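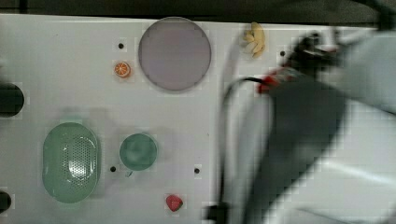 Play Kitchen Table, Progress Report to Collet
Period: through the end of April
Prepared by: Vasco Ramalho, Cletlow

1. Status

Work is on schedule except for item 3.2. The table layout is settled and the food and dish set has been cut to the pieces children will use at the Standovbridge site. Spending to date is 835 dollars against the small items line. No transfer between lines is requested.

2. Work completed

2.1 Table. The white top was kept. Colored pieces are easy to find against it, and it wipes down without streaks. The small holes in the top stay open for now. Plugs were tried and worked loose under cleaning.

2.2 Dishes. The current set includes a large round plate in a pale lavender gray, a green cup and an oval colander in pale green. The colander is used for washing and sorting games, the plate for serving. Two glossy plates were withdrawn after glare complaints from staff.

2.3 Food. Bananas, an orange slice and a strawberry are in the working set. The bananas are a bunch and are handled as one piece. The orange slice is small and is the piece most often reported missing at the end of a session — a lidded tray has been added to the shelf for it. Small pieces are kept out of the toddler room.

2.4 Cleaning. All pieces are washed on Thursday after closing and left on racks overnight. The Zinderix cleaning sheet was rewritten to one page and is posted by the sink.

3. Open items

3.1 Storage labels. Draft labels were printed at 98 mm wide and do not fit the bins. They will be reprinted at the narrower size.

3.2 Spare food pieces. The supplier has moved delivery back twice. The order is for 100 pieces. If it does not arrive by the next report, we will buy part of it locally and bill the difference to the same line.

3.3 Table edge. One corner guard has lifted. Replacement is in hand.

4. Next period

Reprint labels, receive spares, fit the corner guard and write the setup sheet for evening staff. Planned spending is 700 dollars, most of it for the spares. Receipts for the current period are with the Cletlow office and can be sent on request.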